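4.3 Leveling and Anchoring the Tatero Bench

Complete this section after the frame is assembled (4.2) and before any services are connected. Two people are required. The top must be in place but not yet bonded to the frame.

Tools needed
Spirit level, 1000 mm
17 mm open-end wrench (supplied)
Hammer drill with masonry bit
Straightedge
Pencil or removable marker

Leveling the frame

1. Move the bench to its final position. Leave a gap of 51 mm between the rear rail and the wall for hoses and cable.

2. Turn all leveling feet in until they stop, then back each one out 2 full turns. This is the starting position for every foot.

3. Place the level along the front rail. Find the highest corner. Do not adjust this corner again; bring the others up to it.

4. Raise the second front foot until the bubble is centered. Turn the level 90 degrees and repeat for the rear feet.

5. Set the center feet last. Turn each one by hand until it touches the floor, then tighten a quarter turn with the wrench. A center foot that is set too high will lift the top and open the joint.

6. Check the top along both diagonals with the straightedge. If light shows under the straightedge, return to step 3.

7. Hold each foot with the wrench and tighten its locknut against the frame.

NOTE: The feet have a limited range. If the floor slopes more than the feet can take up, fit the steel shim plates from the Novar floor kit. Do not use wood or folded card.

CAUTION: Do not slide the bench on extended feet. The threads will bend. Turn the feet in fully before moving it.

Anchoring to the floor

8. Mark the floor through the anchor brackets. Brackets are spaced 400 mm from each end of the rear rail.

9. Check the floor drawings for pipes and heating lines before drilling. Drill to the depth shown on the anchor packaging and vacuum out the dust.

10. Insert the anchors, fit the washers, and tighten by hand. Recheck the level before final tightening — anchors can pull a rear corner down.

11. Tighten the anchors evenly, working from one end to the other.
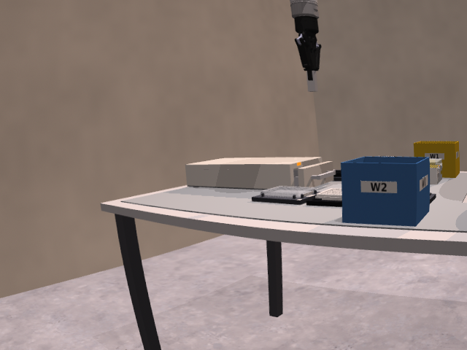 Figure 4-6. White bench top, shown with equipment overhead.

Bonding the top

12. Lift the front edge of the top and support it on blocks. Apply the supplied adhesive to the rails in a continuous bead. Lower the front edge, then repeat at the rear.

13. Wipe off excess adhesive at once with a dry cloth. Do not use solvent on the white top; it leaves a dull patch that cannot be polished out.

14. Leave the bench unloaded overnight.

NOTE: Benches ordered with the Cozma sink module are bonded after the drain is fitted. See 5.1.

Record the final level readings on the installation card inside the left end panel. The card is needed for any later warranty claim on the top.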